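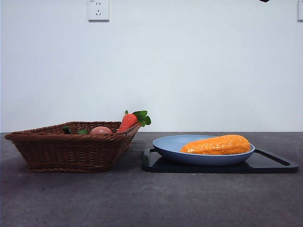 Darnell Iwasaki wrote to me that his arm had done the same jump two times in one morning, and that he had blamed the emergency button for it. "I pressed, I released, I enabled, and it threw itself at the dish. After this I did not want to put my hand near it." His letter is the reason I have written this page again from the start, with the steps in a better order.

Recovering from fault 654 without the jump

This page is for people who use the Sallwood arm with the Plokmont gripper and the Hou controller, as we do at Alcombe. With another controller the idea will be similar but the menus will have other names, so please read your own manual also.

What happens

The arm is doing a simple pick and place, for example the toy corn from the basket to the dish. Somewhere on the way the controller shows 654 and the arm stops. The text beside the number is "following error", and it means that a joint is not where it was told to be. With us the usual reason is that the fingers went down too low and pressed on something hard.

The stop itself is correct. The dangerous moment comes later, when you clear the fault. Your program may still be sending targets during the stop. The arm stands still, the target goes on, and the distance between them grows. When you enable the motors again, the arm tries to close this distance at once. On our arm I found a difference of up to 15 degrees at the elbow, and this is enough to hurt a hand.

Before you touch anything

Keep your hands outside the reach of the arm. Do not take the carrot out of the fingers, do not move the basket, do not push the wrist to make more space. The joints can hold tension from the contact and they can spring back a little when the power goes off. Also be ready for the arm to sink. Our Sallwood has brakes on the first joints only, and the wrist falls slowly under its own weight.

Steps for recovery

1. Press the emergency button, even if the arm has already stopped. The fault is a software stop and you should not trust it with your fingers.

2. Stop the program on the computer. Pausing is not sufficient. In our first version of this page I wrote "pause", and I am sorry for it. A paused program keeps the old target in memory and sends it when it continues.

3. Open the joint page on the Hou and write down two columns, the commanded angle and the measured angle. You will need them later to find the cause.

4. Choose "Set target to current". On older controllers this is hidden under Service, then Motion. Look at the two columns again. They must now agree for every joint. If one of them still differs, do not continue. Switch off the controller and start it again.

5. Set the speed limit to 10 percent.

6. Look where the fingers are standing. If they are inside the basket or below the rim of a dish, your first movement must be straight up.

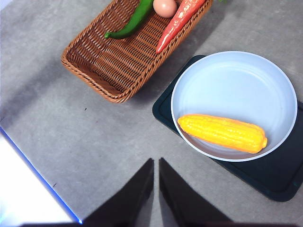
Straight up means in the base coordinates of the arm. If you choose tool coordinates and the wrist is tilted, "up" will pull the fingers sideways into the weave of the basket, and you will have the same fault again.

7. Release the emergency button, step back, and enable the motors. Keep one hand on the button during this. A healthy arm makes a small click and does not move.

8. Raise the arm in small steps until the fingers are clear of all the objects. Only then open the gripper. If you open it earlier, the thing it holds can fall between the finger and the rim.

9. Send the arm home, still at the low speed, and watch the cable at the wrist.

Finding the cause

Look at the numbers from step 3. If the biggest difference is at the shoulder or the elbow, the fingers probably pressed down on the table or on a rim. Check the table height in your program first. Ours was wrong by 4 mm after somebody changed the finger tips, and the new tips were longer. We searched two days in the camera calibration before we measured them with a ruler.

If the biggest difference is at the wrist, look for a caught cable or a finger behind the edge of the basket. A woven basket is difficult in this respect, as the tip can go into a gap and stay there. We now approach the egg and the carrot from higher and close the fingers earlier.

If all the differences are small but the fault returns, do not simply raise the error limit. I did this in October and the fault went away, and the next contact bent a finger.

A change in the program

It is better if the program cannot send old targets at all. We added a check before every command: when the measured angle and the next target are more than 2 degrees apart, the program ends and must be started by hand. It is a little annoying when you record many repetitions. The check must read the measured angle from the controller, and not the last value that the program itself has sent. Darnell had this second version in his code, and there it never found anything.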